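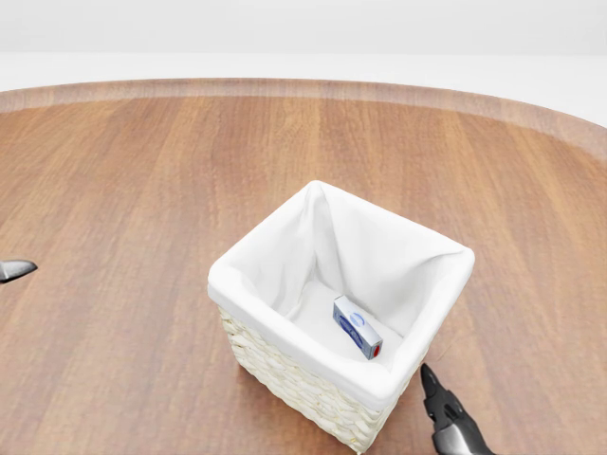

The basket task in the simulator, both grippers in view.

The first thing I distrusted was the table. It was round, wood-grained, and cleaner than any table I have worked at, and beyond its rim there was only white floor and a pale wall with nothing against it. I had spent eleven years in a building with a leaking skylight and a compressor that tripped the breaker whenever it got humid. A place like that table did not exist, and I was being asked to choose a gripper on the strength of what happened there.

"It's only the first round," my supervisor said. She had her coat on already. "Run the Erkard fingers, run the Iltach fingers, write down which one is better."

"Better at what?"

"Getting the box out of the basket."

So that was the task, and it was March, and I had until the end of the month.

The basket had a white cloth liner folded over its top edge, and the box lay at the bottom, a small pale thing with a blue oval on it and a red patch at one end. I couldn't read what was printed on it. I tried, leaning in until my forehead was nearly on the screen, as though the problem were my eyes. It bothered me more than it should have. I like to know what I'm picking up.

Quintana had sold us the simulator. Their man had come in person with a slide that said 2,000 trials in the time it takes to eat lunch. I asked him whether the cloth was cloth. He said it was modeled as cloth. I asked whether he had ever tried to get a screw out of a coat lining with a pair of pliers, and he laughed politely and moved to the next slide.

I ran 200 with the Erkard and 200 with the Iltach. I did not eat lunch. I sat and watched the arms go down into the basket and come up again, over and over, with no sound at all. That was another thing I distrusted. A real gripper talks to you. A worn gear ticks, and a finger that has closed on nothing gives a flat little click you can hear from across the room with your back turned. These arms might as well have been fish.

The Erkard won. It lifted the box almost every time, and when it missed it missed neatly, nudging the thing an inch along the liner and trying again. The Iltach took hold of the cloth more often than I liked. You would see the whole liner start to come up, the box riding in the fold, and then the box would slide back down and the arm would carry on to the drop point with its fingers shut on nothing, as confident as ever.

I wrote it down. Then I sat there looking at the number and didn't believe it.

It was past six by then. I went to the supply closet and found a basket somebody had used for holiday oranges, and I lined it with a dish towel from the break room. For the box I used a carton of staples. Down in the bay I bolted the real Iltach fingers to the old arm and sent them in.

They picked up the staples. They picked them up again. On the ninth try they pinched the towel and I thought, there you are, but the rubber on the tips gave a little, the towel slipped loose, and the carton came up alone.

The Erkard fingers, when I changed over, caught on the towel at the second attempt and dragged the basket off the bench.

I did 40 of each. It took me until after midnight, because I had to put the carton back by hand every time, and somewhere in the twenties I noticed I was no longer putting it back honestly. For the Iltach I was setting it down in the middle, flat, with room on every side. For the Erkard I was tucking it up against the wall of the basket where the cloth bunched. I don't know when I had started. I hadn't decided to.

I stood there holding the staples for some time.

The simulator didn't care which one won. I had held that against it all day, along with the silence and the clean floor. It didn't know that the Iltach people had once driven four hours in the snow to bring me a spare motor, or that the Erkard manual had called my arm "legacy equipment." I knew both of those things, and evidently so did my hands.

In the morning I gave my supervisor two sheets. One had the simulated numbers. The other had mine, with a line underneath saying how the box had been placed and by whom.

She read the second sheet twice. "So this one's no good."

"No."

"And this one?"

"I don't trust it either."

She looked at me the way people look at a dog that won't get in the car. Then she told me Flarkuvine had a new gripper coming, with three fingers instead of two, and that I might as well be the one to test it.

I asked if the wall could have a window in it this time. She said she'd find out what that cost.

I went back downstairs, washed the dish towel in the sink and hung it over the arm to dry.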